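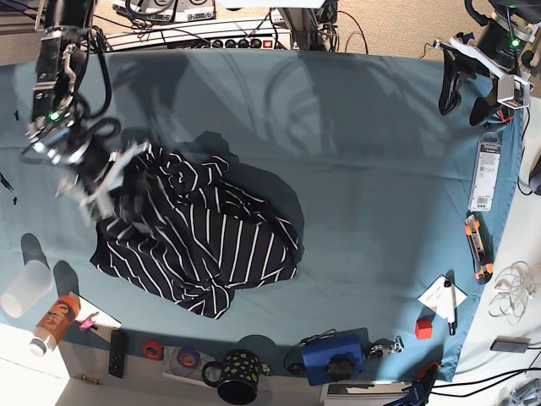

*Right gripper holding a corner of the striped garment, left gripper open.*

Sunday, December 8, 2019

Progress note, Rulloveck good practice guide (for the Indthorpe fund)

Hi all, sorry this comes on a weekend, but the draft rules for two-arm cloth handling are finally in a shape I'm happy to show you!

We're at 8 rules now, down from a very long list in the fall. The one I fought hardest for is the idle-arm rule: if only one arm is gripping, the other stays open and off the garment until it's called. Mizuno wanted to let it hover over the cloth (faster, they say) and I get it, but our snag log has 173 entries and plenty of them start with a hovering arm.

Then there's the table-edge rule, still a mess. I want a clear strip marked on the cloth for small stuff, with blades closed and kept out of reach of both arms. Bilico thinks knives shouldn't be on the table at all during a run. I'm leaning their way, and I'll probably rewrite that section over the holidays.

Also in the draft: status lights checked before anyone leans in, and cables tied back along the arm. The wording on spills is four lines long and needs a trim.

Money: $2000 of the test budget is left. I'd like to spend it on a second round with people who haven't read the guide, just to see which rules they trip over. Could you let me know if that's okay? I'd want to book the room for January.

Full draft comes to you once the blade section is fixed.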